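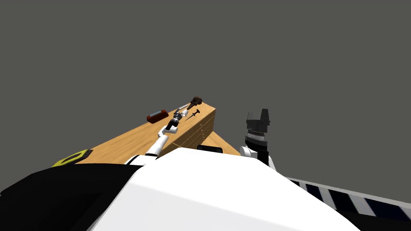
*Lorena's simulated workbench, left gripper near the brown-handled tool.*

I got to Lorena Yáñez's garage in November expecting sawdust and solder, and she sat me down at a screen! She's building a two-armed robot at home (she calls it Vatik) and most of the evenings go into the simulator first.

"I broke 3 real grippers before I gave in," she told me. "In here I can crash 100 times and still go to bed on time."

So what's it practicing? Picking tools up off a bench, mostly. I asked about the reddish-brown block, and she laughed. "Oh, that one's easy, it's a box. Thin things are awful. The fingers close and the shaft rolls away from you."

Her friend Gerardo Padilla is helping with the real arms, which were in pieces on the floor next to the dryer, and they disagree about pretty much everything. He wants to start on hardware now. She wants another 800 runs.

"He'll win," she said. "He has the good screwdrivers."

I asked when I could come back and see it move. She said spring, then yelled across the garage to check with Gerardo, and he said summer.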